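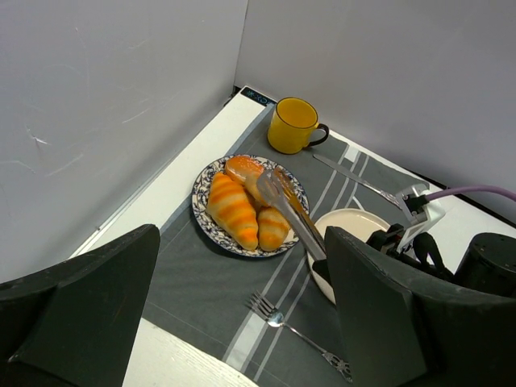

Dinesh Thambiah told me that tongs with scalloped tips should be kept for salad, and that anything with a glazed crust should be lifted from underneath. I would like to know whether others agree before I replace a full set.

Home Ask Topics Kitchen Members Log in

We do a small self-service breakfast at Sugden House, 12 covers. The pastries are a large croissant, a round glossy bun and a smaller striped roll, served on patterned plates with stainless tongs. The tongs have perforated, scalloped ends. By 8 a.m. the buns have dents in the top and the croissants are shedding flakes over the placemats. The buns mark worst when they are next to something taller and people come at them from the side.

Two things I need to settle:

Is the fault in the tip shape or in the spring tension?
Should the tongs stay on the plate or have their own rest? At present they lie across the food with the arms over the edge of the plate, and the handles get knocked.

The supplier's minimum order is high enough that I don't want to guess.

Posted by Defne Demirtaş in Kitchen

Flirkidier

Mostly tension. A scalloped edge concentrates the load on the points, so with a stiff spring the guest has to squeeze hard to close the tongs at all and has very little control at the end of the travel. Test it with a fresh bun. If you can close the tongs with thumb and one finger and lift the bun without leaving a mark, the spring is fine and the guests are just squeezing too hard.

The perforations don't matter for bread. They are there for draining.

Flat-ended pastry tongs such as the Zetoro type spread the grip over a wider area. Ours are the short ones and they have lasted well. Buy one pair and try it for a week before ordering the rest. Croissants will still shed whatever you use, but they shed less if gripped across the narrow ends instead of over the middle.

Dinesh Thambiah

I stand by what I said, with one correction: scalloped tips are also acceptable for plain crusty rolls. My objection is to soft glazed tops.

On the second point, do not leave tongs resting on the food. Their weight is enough to mark a soft bun over a whole service, and an 80 g bun has little to resist with. Put a small dish to the right of each plate, handle towards the guest. If the mat is crowded with a mug and a knife, move the knife first - it needs less room than the tongs.

Also leave a gap between the items. Three on a plate is fine if the tongs can open fully on both sides of each one.

crumbtray2000

just use paper napkins and let people pick up their own. we stopped bothering with tongs and had 2 complaints all year

Tags: serving tools, tongs, bread and pastry, breakfast service

Recently asked on Lundix
Getting tea stains out of a yellow mug
Wipe-clean placemats curling at the corners
Stainless tongs with rust spots after the dishwasher
How long can croissants stand uncovered?
Replacing one plate from a blue and white set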